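The Patient Art of Putting Bread in a Bowl

By the time I find the right door at Gradcombe, a little after two in the afternoon, Joyce Nyanda has already been teaching for most of the day. Her pupil has two arms and no memory of breakfast, and she is kind to it anyway. "Slower on the left," she murmurs, mostly to herself, and lets the gripper settle before she tries again.

Nyanda used to teach piano, and she'll tell you (at some length, over very good coffee) that the jobs are close cousins. At Jestbridge, the small outfit where she has worked since December, people steer the robot through household chores by remote control, and every run is saved so that the machine can learn from the lot. The chore this week is bread into a bowl. It sounds like nothing at all until you try it!

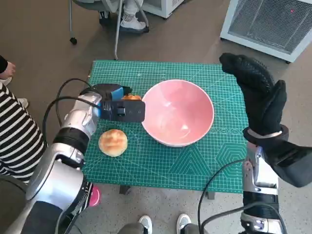 Rolls, a pink bowl and a green cutting mat: the bread lesson at Jestbridge.

I did try it, and I was dreadful. You feel the delay in your wrists first, and then you discover how much you normally leave to your fingertips, which know perfectly well how hard to hold a roll without ever asking you about it. My first 9 attempts went nowhere worth recording. Joar Tveit, who runs the sessions and has the calm of a man raised around boats, deleted them without a word and set the bread out again.

The goal is some 1000 good runs for each chore, and Tveit is fussy about what counts as good. He likes a little wobble left in, a missed grasp followed by a sensible second go, so the robot sees how a person recovers. What he throws out is hurry. Nyanda's best stretch so far is 14 keepers in a row, and she remembers the last one the way other people remember a golf shot.

Next up is folding dish towels, which she has been practicing at her own kitchen table with a pair of salad tongs.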